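# Gatlow Table Objects
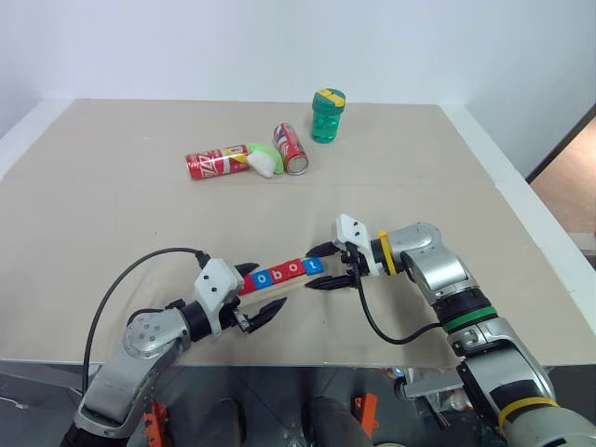 *Theano Lazaridis*

Gatlow is a set of 3,000 color photos of small household things on a table, with a text file for each one. The things are ordinary: letter blocks on a wooden stick, red soda cans, a white and green sponge, a translucent green cup with a lid. The text files say what is on the table and how each thing is lying.

Last edited Wed 19 January. Changes are at the bottom.

## What's in the folder

- `photos/` - the pictures, JPEG, numbered from 0001
- `notes/` - one plain text file per picture, same number
- `objects.csv` - the object list, one row per object
- `layouts.csv` - which objects were put out together
- `checks/` - label corrections, by person

There are 274 layouts. A layout is one way of setting the table. Most layouts have several pictures, and the objects may be handled or shifted between them, so two pictures from the same layout are not duplicates. If you split the set for training and testing, split by layout and not by picture number. The numbers run in order and neighbors look a lot alike.

## The objects

**Letter blocks.** Red and blue blocks with white letters, kept in a row on a wooden stick. The note file gives the letters as they can be read in that picture, left to right. If a block is turned or covered and the letter can't be made out, write a question mark and the color, like `?red`. Please don't fill in the word you think it ought to be. We had a lot of that in the first round and had to go back through all of it.

**Cans.** Red soda cans. They are labeled by position: `upright`, `side`, or `side-end` when a can is lying down with its end toward the viewer. A can at a diagonal with the silver bottom showing is `side-end`. Brand is not recorded, even where the lettering is easy to read.

**Sponge.** White on one side and green on the other. The label is the color of the side facing you. If both show, use the larger one.

**Cup.** Green, see-through, with a yellow label on the lid. It usually goes at the back. Things behind the cup are marked `through` when they show through it and `hidden` when they don't. Grigoris and I disagree on where the line is, and you will find some uneven labels here.

The other objects are in `objects.csv`. The rest of the list is less interesting and has fewer pictures per object.

## The table

Beige top, white edge, plain white wall behind. We stayed with the same table because the pale top gives clean outlines on the red and green things. It does very little for anything white. Expect weak outlines on the white side of the sponge.

The wooden door frame at the right shows up in many pictures. It isn't labeled.

## Notes format

Each note is a few short lines:

```
layout: 118
row: ?red o b o ?red t
can: side
can: side-end
sponge: white
cup: back
```

The order of the lines doesn't matter. Repeat a line if there is more than one of something. A missing line means the object is not in view. An earlier version used `none` for this and a few of those are still in there - treat them the same way.

## How it was labeled

Fotis Sarantis wrote the first pass. Sofia Petridis and Grigoris Rallis each went over half, then traded on the letter rows, where most of the mistakes were. The usual ones:

- lowercase `b` read as `d` when the block is tilted
- `o` entered as zero
- two cans merged into one line
- sponge side swapped

Corrections are kept in `checks/` with the old label beside the new one. Nothing was deleted.

## Known problems

- Nine pictures have no note. They are listed in `checks/missing.txt`.
- Six layouts have the wrong cup position in `layouts.csv`. The notes for those pictures are right, so go by the notes.
- Red blocks and red cans come out close in color under the evening light. Anything that sorts by color alone will mix them up.
- Only one style of letter is used, so this is a poor choice for general reading tests.
- No layout has an empty stick. If you need one, the Jindlow set has some.

## Using it

Free for teaching and research. Credit it as "Gatlow Table Objects, Lazaridis and others." If you fix labels, send the whole changed note and not only the line. Mail goes to Dionysis Konstantinidis, who keeps the main copy.

## Changes

- January: `through` and `hidden` added for the cup. Letter rows rechecked.
- November: first full copy. Can positions changed from numbers to words.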